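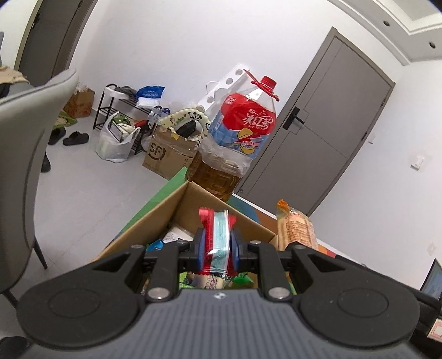
A small wrapped packet over an open box of assorted snacks.

The Mabula Shaft

Fiction | Reading time: 5 minutes

Print this story | E-mail this story

The contract called for one technician, one vehicle and a water level reading every hour from six in the evening until six in the morning. Pritard had held the monitoring work on the Mabula shaft for nine years. I had it for one night, in June, when the regular technician stopped answering the phone.

The shaft is four miles outside Enville, at the end of a gravel road with two gates. It was sunk for ore, abandoned, and later fenced. The depth on the drawings is 470 feet. The collar is a concrete ring with a steel grate bolted over it, and the grate has a hatch large enough for a probe and a cable drum. Next to it is a block hut with a desk, a heater, a wall phone and a Matico logger in a gray cabinet.

The procedure was a single laminated sheet. Lower the probe until it sounds. Read the tape at the collar. Write the figure in the book and compare it with the logger. If the two differ by more than an inch, repeat. The last line had been added by hand in block capitals: DO NOT READ THE FIGURE ALOUD.

I took this for a leftover from some dispute over radio traffic.

At six the probe sounded at 300 feet. The logger agreed. At seven, 300 feet. At eight, 300 feet. Still water in a closed shaft does not move much, and I filled in the column without difficulty. Between readings I ate in the hut and went through the old books, which were stacked on a shelf over the heater.

The books were in several hands. Most pages showed the same figure twelve times over, with a signature. On some nights the figure began to fall, which meant the water was coming up. It never did this before nine o'clock, and it always came up by an uneven amount: eleven feet, then four, then nineteen. By morning it was back where it had started. None of those nights had a remark in the remarks column. I checked four of them against the rainfall sheet and found no relation.

At nine I lowered the probe again. There was a light wind and the tape was hard to hold against the mark. I read it twice, and the second time I said the number. I have worked alone for a long time and I say numbers.

The probe was still sounding. It should have stopped when I lifted it off the surface. I wound in a foot of tape, then five, then ten, and the tone continued without a break. I wound in eleven feet before it quit.

I wrote down 289. The logger showed 289. I put nothing in the remarks column.

There are ordinary causes for a rise of that kind. A blocked drift can let go. A section of wall can fall and displace its own volume. Either one makes noise, and the shaft had made none. I wrote both on a scrap of paper, with the time, in case the office asked.

At ten the probe sounded at 285. I did not speak. I lifted it clear, the tone stopped, and I stood at the grate with my lamp pointed down. The lamp was good for about 100 feet. The walls were dry as far as I could see, with bolt heads every few yards and the remains of a ladder on the north side.

From under the limit of the light a voice said, "Two eighty-five."

It was my voice. It had the slight rise at the end that I use when I am checking a figure against another one. I closed the hatch and put the pin in. Then I went into the hut and called the Pritard night line, which rang eleven times before it was picked up. I gave the site code and said that I had an irregular rise and possible unauthorized entry to the shaft.

The operator asked whether I had read the figure aloud.

I said yes, once.

The operator asked whether it had been read back.

I said yes.

There was a sound of typing. I was told to continue the readings at the hourly interval and to write them down, and not to correct anything I heard, even if the number was wrong. The operator repeated this last part. The rest of the instructions concerned my time sheet.

At eleven it said, "Two seventy," and the tape read 266. At midnight it said, "Two fifty-one," and the tape read 240. The error was growing. I noticed that I minded the error more than the voice. Each time there was a pause afterward, four or five seconds long, of the kind a person leaves for an answer. I wrote my figure and closed the hatch.

By three the water was at 118 and the voice was no longer coming from very far down. It had stopped giving levels. It read out the site code, then the number of my vehicle, then a string of digits I recognized as my mother's telephone number with the last digit wrong. It left the pause. It read the string again, with the same mistake, and left the pause.

I held the pencil between my teeth until it was quiet.

At four the probe sounded at 192. At five, 261. At six it sounded at 300 feet, and the logger agreed. I signed the page, locked the cabinet and both gates, and drove to Enville with the radio off.

The office called at noon. They were satisfied with the book. They asked if I could take the shaft again at the end of the week, and I asked what had happened to the regular technician. The line was open but there was no reply for four or five seconds.

Then they read me my mother's number, to confirm it as my emergency contact. The last digit was wrong.

Print this story | E-mail this story

Related stories
Inventory at the Cold Store
The Second Gate
Calibration Notes for an Empty Room
What the Pump House Kept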